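Snack Box Program, Trulville: summer progress report

Hello again from Trulville, and thank you for your patience while we got this written. July was our busiest month so far, and the grant has been a real comfort to us. We spent a good part of it on packaged snacks that keep well, seaweed among them, which the students from overseas had been asking for (and everybody else has now discovered!).

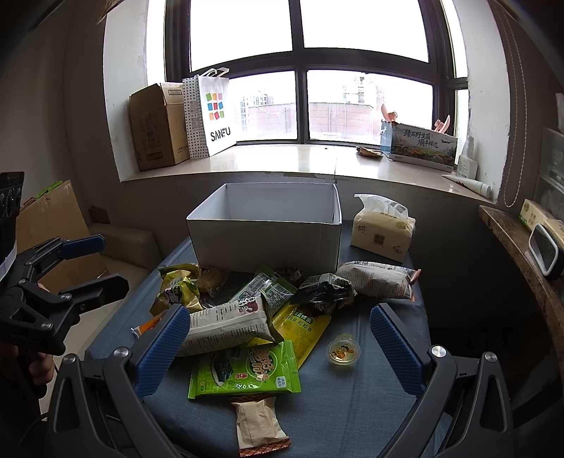
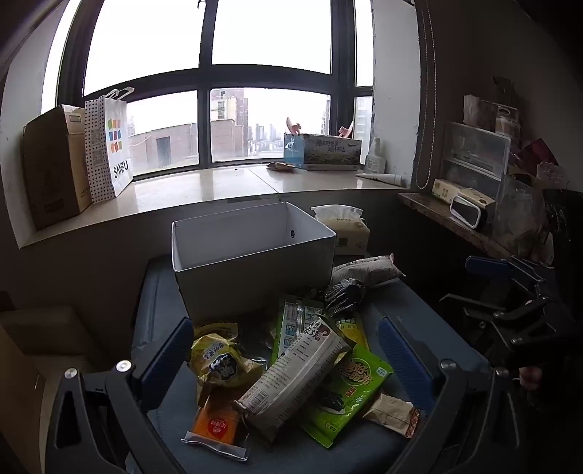

Snacks by the window, with the white box behind them.

We've sent out 300 boxes since our last report, against the 900 we promised you for the year, so we're a little behind, but the fall orders should help us catch up. The Dimutwood dorms took the largest share, and the reading room on Brinkmann Street has asked to join.

Of the $2,000 you gave us, some $100 is left, and we'd like to put it toward sturdier boxes if that's all right with you. We have also started putting the bigger bags in first and tucking the small packets around them, and the packing table has been a much calmer place. We do still need a better way of keeping track of sell-by dates, and we'd love to talk that over with you before the next order goes in.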